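Budgeting for hand-held grippers — buy four now or two and wait?
Equipment & Purchasing board

Trarcombe_Lab
17 Feb 2022
Hi all, long-time reader and not much of a poster, so bear with me. We're putting together our equipment plan for the year and I've been handed the household tasks side of it, meaning bedrooms, bedside tables, odds and ends left on beds and so on. The idea is to collect demonstrations with hand-held grippers first and hold off buying an arm until we know what we want it to do.

The quote I have from Peeters is $1448 per gripper, with a spare set of finger pads thrown in. Brilberg have come back at $3401 for a matched pair, including a hard case and a longer warranty. My boss would like 4 units so two people can work at the same time. I'd be happier starting with one pair and keeping something in the kitty for repairs, but I'm told the money has to be committed by May or we lose it. What would you lot do?

slowgantry
Welcome out of the shadows! I'd go with your instinct and buy the one pair. We bought big in our first year and I spent months feeling guilty every time I opened the storage cupboard. Your second pair will be a much better choice once you've lived with the first, and you may find you want different jaws altogether. Is there any way to commit the money on paper and have the second lot delivered later? Some suppliers are quite happy with a staged order if you ask nicely.

maple_and_torque
Going to disagree with my friend above, warmly as ever. If you've got two people you want two pairs, full stop. One pair shared between two people means one person working and one person making tea, and wages will swallow the difference before you know it. I'd also want a spare on the shelf the day a screw works loose on a linkage, and on tools like these there are plenty of screws to choose from.

Trarcombe_Lab
Thank you both, that's pretty much the argument going on in my own head! To give you a better idea of the sort of work we're planning for, it's small light things on a soft surface — a massage comb, a crumpled snack packet, an apple, a rolled towel. Nothing heavy at all, but the shapes are all over the place and so are the coverings.
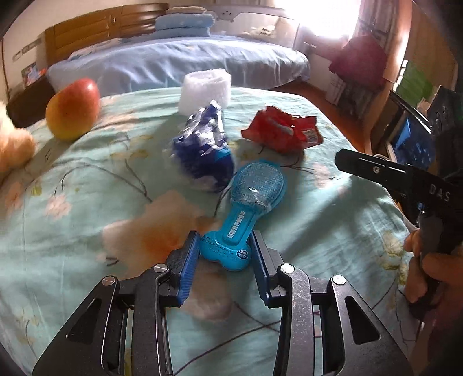
Prurano_Pete reckons the jaws are the wrong thing to be arguing over in the first place, and that the finger pads should have their own line in the budget. Allow 30 pads for the year, he says, and ask both suppliers for the price in writing before you compare anything else, as a cheap gripper with dear pads stops being cheap very quickly.

slowgantry
Can't argue with that one. I'd put shiny plastic wrappers on your trial list too, and ask for a loan unit before signing. A proper afternoon with your own bits and pieces will tell you more than the brochure.

maple_and_torque
Agreed on the loan unit, and agreed on pads. Still say two pairs though! Also check what the Brilberg warranty covers, because ours left out anything they called a wearing part and that was almost everything we cared about.

Trarcombe_Lab
Well, I've now emailed Peeters and Brilberg about pad prices, loan units and a staged order, so the colour of my week depends on their replies. I'll put the pads on a separate line whichever way we go. Does anyone have a spreadsheet layout they'd be willing to share? Mine has grown three tabs and I've lost track of which one has the freight in it.

slowgantry
I'll send you ours tonight. Ignore the tab called OLD, it's the one with the old cupboard in it.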